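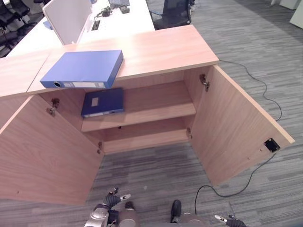 4.2. Fiabilidad de las clasificaciones de herramientas manuales

Las listas de «mejores palancas» o «mejores martillos» suelen presentarse como el resultado de una prueba. Conviene dudarlo. De las 38 listas que revisamos, muy pocas indican quién usó la herramienta, sobre qué madera o con qué carga, y varias repiten casi literalmente el texto del fabricante.

Weerakoon y Biswas analizaron más de 2000 reseñas de compradores y hallaron una relación débil entre la puntuación media y la deformación medida en banco. El dato es sugerente, pero la muestra procede de una sola tienda, Brandumar, y las autoras no separan el uso doméstico del profesional. Tampoco publican los ensayos descartados.

La figura 3 ordena los modelos por precio y por flecha residual. El Urnis, primero en casi todas las listas, queda en la mitad inferior; el Lamus, que apenas se menciona, resiste mejor. No deducimos de ello que el Lamus sea preferible - solo se ensayó un lote de cada modelo - y la dureza del acero puede variar entre partidas.

Figura 3. Precio y flecha residual tras 2815 ciclos de carga, por modelo.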